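About Zanari Kitchen School

Zanari began with a drawer full of other people's recipes and a feeling, shared by a good many of our friends, that a kitchen is a room you ought to be able to enjoy before dinner, during dinner and after dinner. Plenty of places will teach you the dinner part. We do a bit of that too, and we love it, but what we are mostly known for here on Nicholas Street is everything on either side of it – stocking the shelves, filling the jars, keeping the counter in an order that makes sense to you, and getting the dishes done without anybody going off in a huff.

We are a small school. Classes are kept to a size where everyone can stand at the counter and reach something, and most of the people who come to us live within a short walk or a bus ride. Some have just moved into their first apartment and own one pan. Others have been cooking for a family for decades and would simply like to do it in a kitchen that annoys them less. We have had parents come with teenagers, and newly married couples, and one memorable spring a whole bowling team. Around 1000 people have now taken a course with us, and it still gives us a little thrill when one of them stops us in the grocery store to talk about where they keep their tea.

Our kitchen

When we were looking for a place to teach, we were shown some very handsome rooms with steel counters and big hanging hoods, and they were lovely, and we turned them all down. What we wanted was a kitchen like the ones our students go home to. So we set one up with white cabinets and small round knobs, a butcher-block counter, a plain wall behind it, and a household dishwasher underneath. The jars and cups and pitchers live along the back of the counter, where hands can get to them, and they are in use all day long. If you come to an evening class you may well find them in a different order than the morning class did, and that is fine with us.

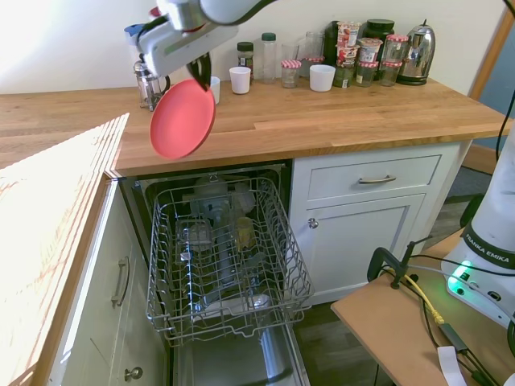 The long counter at Zanari, with the gingham-lidded jars, the French press and the kettle at the back, and a coral-red plate over the open dishwasher.

People ask about the jars with the checkered lids more than anything else in the building. We save them. A jar that held jam in April can hold dried beans by summer and buttons by winter, and we encourage every student to take one home on the last evening of a course. The kettle stays plugged in from the time we open the door, and you are welcome to make yourself a cup of something before you have even taken your coat off. Cups are at the back of the counter. Please use whichever one you like!

What we teach

Our main course is called Musano, a name that came out of a long evening of bad suggestions and somehow stuck. Musano is a beginner's course in running a home kitchen. It covers how to shop for a week, how to store dry goods so that you can see what you have, how to cook a handful of suppers you will want to eat again, and how to clean up at the end of each one. You cook at every session and you eat what you cook, usually standing up and talking.

The cleaning up gets as much of our attention as the cooking, and we do spend a whole session on the dishwasher. It always raises a laugh when we announce it, and then the discussion goes on past closing time. Everybody grew up with rules about this, and everybody's rules are different. Ours are pretty gentle. We like plates standing up between the tines, all facing the same way, with a little air between them. We like to pull the rack right out before putting anything in, so you can see what you're doing.

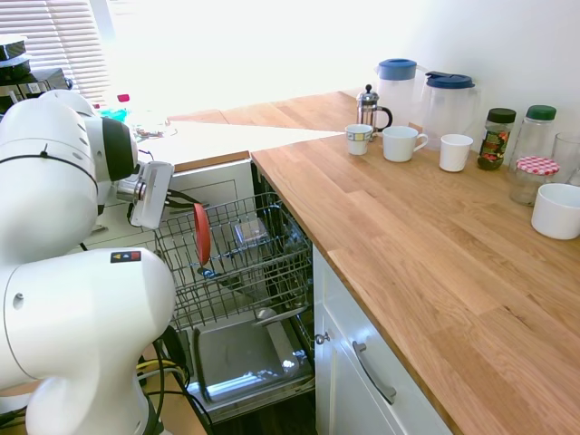
Big flat things such as trays are the ones that cause the arguments. Lay one flat in the lower rack and you have given up most of the room for plates, though on a quiet night with only a few dishes that may not matter at all. Stand it along the side and you may block the spray arm, so give the arm a spin by hand before you close the door. Glass dishes we put wherever they will sit without knocking against a neighbor, tipped over so that water can't pool in them. And we ask people to put knives in last and take them out first, a habit that has followed several of us home.

Our other course is Ferkano, for people who already cook with some confidence and want to get more out of their shelves. It is largely about keeping things: dried herbs, pickles, grains, leftover odds and ends of pasta, and the cold drinks we make by the pitcher once the weather turns warm. There is a fair amount of labeling. We are firm believers in writing on the jar what is in the jar, having all of us, at one time or another, put the wrong white powder in a cake.
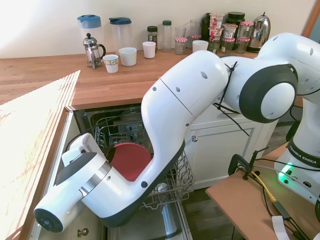 The kitchen counter, sunlight on the wood, the two pitchers at the back and the French press in front of them.

How a class goes

Daytime classes start at 10 in the morning and evening classes at 6:30. We begin with coffee, partly to be hospitable and partly so that latecomers have something to be late for. Then we look over whatever is on the counter, talk through the meal, and get going. You do not need to bring anything except shoes you don't mind spilling on. Aprons are on the hooks by the door, and there is a box of reading glasses for anyone who has left theirs at home and would like to see the measuring spoons.

If you have an allergy or there's something you would prefer not to handle, tell us when you sign up and we will plan the menu around it. We have done this often and it's no trouble. The same goes for anyone who would be more comfortable working from a chair – we'll set up a low table for you.

Visitors are welcome to look in before they decide. Ring the bell at number 58, the green door beside the shoe repair shop, and give it a minute, as whoever is nearest probably has flour on their hands.

Last updated: April

Contact us | © Zanari Kitchen School, 58 Nicholas Street | Back to top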